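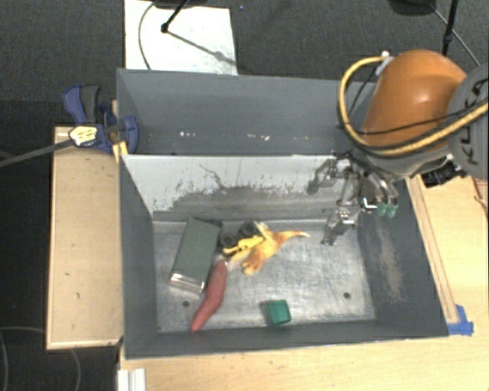
Page last changed: July

Filed under: People Who Help Us > Health and Care > Ages 7 to 12

What does a home health aide do?

Some people need help to get through the day. They may be getting over an operation, or they may have an illness that makes their hands shake. Many of them would still like to live in their own home. A home health aide is a person who goes to their house and helps them there.

Aides are not doctors. They can't decide what medicine a person should take. They help with everyday jobs such as washing, getting dressed, cooking and walking to the bathroom safely.

A morning visit

Xinyi Bai is a home health aide in a town called Brosov. Her first visit starts at 7 in the morning, at the home of Petro Romaniuk. Mr. Romaniuk hurt his hip and can't bend down very far.

Xinyi washes her hands as soon as she comes in. Then she helps Mr. Romaniuk sit up on the side of the bed. He stays there for a minute before he stands, so he doesn't get dizzy. He can button his own shirt, and Xinyi lets him do that. She helps with the socks and shoes.

After breakfast they walk up and down the hall. Mr. Romaniuk uses a walker, which is a light metal frame he can lean on. They go up and down for 15 minutes. When they stop, Xinyi writes down what he ate and how the walk went. A nurse reads her notes later.

Who decides what help a person gets?

A nurse visits first and asks a lot of questions. Can you climb the stairs? Can you open a jar? Who else lives here? The answers go into a care plan. This is a list of the help a person needs and when they need it. If the person gets stronger, the plan changes.

How do you learn the job?

Aides take classes before they start. They learn how to lift safely, how to stop germs from spreading and what to do if someone falls. Xinyi's teacher, Ravindra Dubey, had the class practice on each other. They took turns being the patient.

What can kids do?

If an aide comes to your house to help a grandparent, you can say hello and tell them your name. Keep toys and backpacks off the floor where people walk. You can ask the aide questions, but wait if they are helping someone stand up.

Words to know

Care plan: a written list of the help a person needs.
Walker: a frame that helps a person stay steady.
Patient: a person who is getting medical care.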